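From: Elango Joseph
To: plurnemitz-users
Subject: Re: [plurnemitz-users] left arm stalls before approach on thin objects

Hi all,

I looked into the stall that was reported in April. Quoting the part that matters:

> After upgrading to Miler 2 the left arm gets to the side of the plate
> and then waits. The planner log repeats "no valid approach" until the
> 24 second timeout. The right arm is fine. Same task file as before.
> Is this the grasp sampler or the collision checker?
> Shao

It is the collision checker. Miler 2 pads every segmented object by 4 mm by default, and the padding is applied before objects are merged. With a fork and a spoon lying against each other on a plate, the padded shapes overlap, and every candidate grasp on either one is rejected as a collision with the other.

Our cell at Tusley has the same kind of layout, with the plate by the left gripper and an empty tray in front as the drop target.
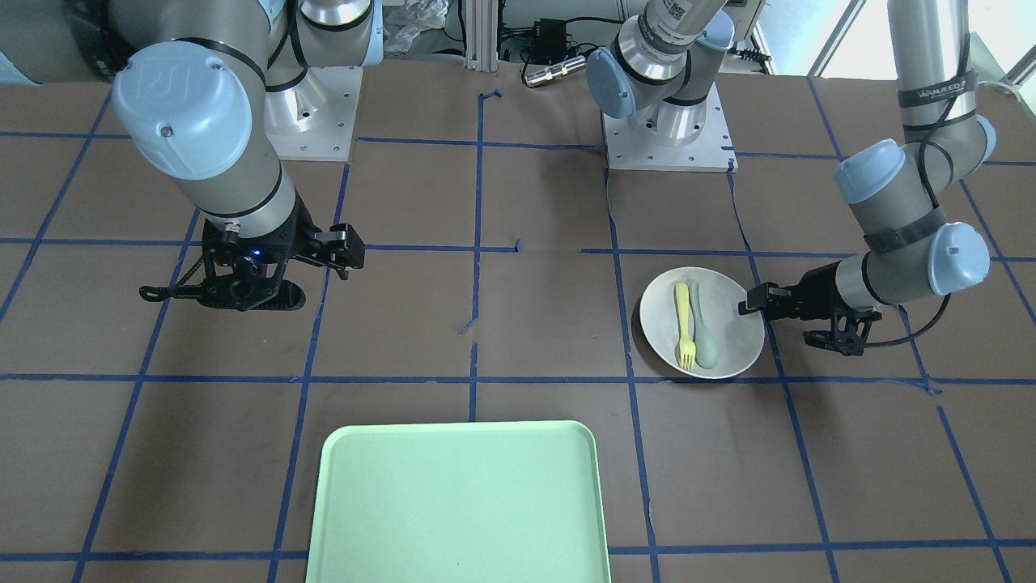

plurnemitz-users Digest, Issue 2213

The yellow fork and the green spoon touch along their length, so they come out of segmentation either as one blob or as two shapes with no gap. Both cases fail. If I set the padding to zero for anything labeled as a utensil, the sampler returns valid approaches again. I left the default in place for the plate and the tray.

The tape grid on the table is not involved. I masked the blue lines out of the color image and got the same rejections.

To try it, add this to the task file:

 collision:
 pad_utensil: 0
 merge_touching: false

I have not checked this with both arms moving at once. The right arm was held at its hover pose for all of my planning runs. If you use shared-space planning, please test at low speed first and send me the log.

Elango

List help and archive: plurnemitz-users list page | Contact the list owner | Back to top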